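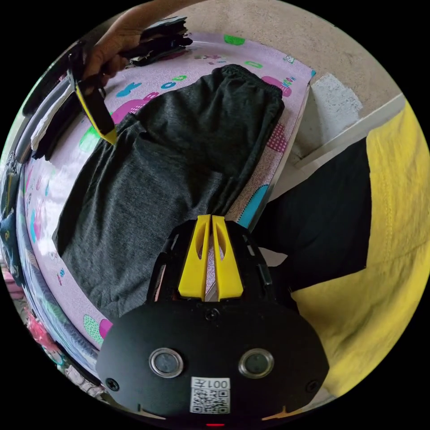

Laundry Corner: fold it on the bed

Quick one this month, the Skestgate swap is almost here and the sorting has to get done first. So, folding. Knit trousers mostly, because you all keep asking, and because February is when everybody's drawers stop closing.

Use the bed. Not the sofa, not your knees. Bed has the room, you can get both legs out straight and still have space for the piles. Diagonal is fine if that's how they land. Bright sheet underneath is good too, dark gray knits show up on it and so does the lint. Ours is pink and lilac with cartoon shapes all over it and you can find a black sock on it in two seconds.

How I do trousers with an elastic waist:

Lay flat, waistband away from you. Smooth down from the waist with the flat of your hand, don't pull, knit stretches and then one leg is longer than the other for ever.
One leg over the other. Match the hems first, then fix the waist.
Tuck the pointy bit of the seat in so you have a straight edge.
Fold in 3, hem up first. Done.

Soft creases down the legs will mostly drop out once they're worn. Don't iron heathered knits unless you like them shiny. If you must, low heat, inside out, cloth on top.

Piles. Keep them along the edge of the bed and keep the middle clear for whatever you're working on. Darks together. Colorful things in their own heap and leave them till last, they are usually small and fiddly and you'll be quicker by then. White stuff somehow always ends up in with the navy, pull it out when you see it. T-shirts with a print on the front, fold so a bit of the print shows, saves unfolding 5 of them to find the right one later.

Somebody wrote in to ask about hanging instead. Fine for woven trousers. For knits no, the hanger leaves a ridge at the knee and the weight drags them. Shelf or drawer. Standing up on edge in the drawer if it's deep enough, flat if its not.

Swap stuff, please read

Drop-off at Lundar is from 3 in the afternoon, side door. Limit is 24 pieces per household, same as last time. Folded please!! Last time we had bags turned upside down on the table and it took all evening to get thru them. Trousers need a size on them, a bit of masking tape on the waistband is plenty. No pins.

We want: knit trousers and leggings in any size, plain tops, kids pajamas, sheets (printed ones go first, always). We don't want: single socks, anything with gone elastic, coats. Coats are in the fall.

Linent is doing the bags again, 500 of them, paper, so don't put anything damp in. If you still have a stack from last year bring them back and we'll use those up first.

Leftovers go on to Bangera the next morning. We need a car with a big trunk, reply to this email if that's you.

Had 27 replies to the question about drawer liners, way too many for this issue, so those are coming next month along with the stain thing I promised and forgot. Send me your folding questions in the meantime. Short ones pls.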